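4. Colour and placement of standby lights

4.1 What was recorded

The home survey covered 100 households in Proltitz and the neighbouring district of Imora. Each household filled in the Lavoie sheet on a Saturday evening, after dark, with the room lights switched off. People were asked to go from room to room and write down every light that stayed on while the equipment was not being used. Clocks with a lit display were left out, as were night lights and anything with a full screen. Chargers were included only if they were plugged in with nothing attached.

The sheets gave 1,142 lights in all. Most were in living rooms and kitchens, and bedrooms came third. We had expected hallways to have very few, but routers are often kept there, and a router usually has a row of lights instead of one. Each light in a row was entered separately. This makes the hallway figures look high beside those for the bathroom, where a single toothbrush charger was often the only entry.

Colour was written in the person's own words and sorted later by two of us working apart. Green and red gave little trouble. Words such as "icy", "pale" and "whitish blue" were harder, and our first sortings differed on 87 entries. These were settled by going back to the sheet and, where the household agreed, asking for a second look at the light. After this, 389 lights were placed in the blue group. The group is broad and runs from deep blue to a blue so light that some people called it white.

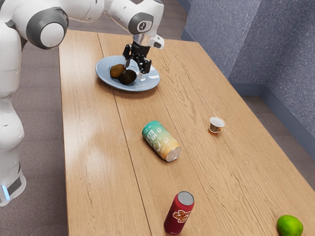 Placement matters to the person in the room at least as much as colour does. A bare point of light on a dark front is easy to find at night and also easy to be bothered by. Several households had put tape over lights of this kind, mostly in bedrooms. A ring spreads the light over a longer line, and its surroundings change how strongly it stands out. In Figure 2 the small ring is light blue and sits in a band of darker grey near the bottom of a white column, so that the glow is set against the grey and not directly against the white. On the survey sheets, lights set straight into a white casing were more often described with words for white, whatever the maker called the colour. We therefore added the colour of the immediate surround as a separate item on the second version of the sheet.

Height was recorded only as below the knee, between knee and shoulder, or above the shoulder. A finer scale was tried in January with the Clesto group and dropped, as people lying in bed judged height from the pillow and people filling in the sheet judged it from the floor. The three bands are rough but were used in the same way by nearly everyone.

4.2 Complaints

The last part of the sheet asked which lights people would remove if they could. Blue lights were named more often than their share of the total would suggest. Some of this may come from age of equipment, as older items in the survey tended to have red or green lights and people had stopped noticing them. Blinking was a more common complaint than colour, and a slow blink was disliked more than a fast one. Written remarks on this point were short. One read "I wait for it". We did not measure brightness, and the answers cannot show whether a dimmer blue light in the same place would have been left alone. Brightness is taken up in Section 5 with the smaller set of lights that we were able to measure at home.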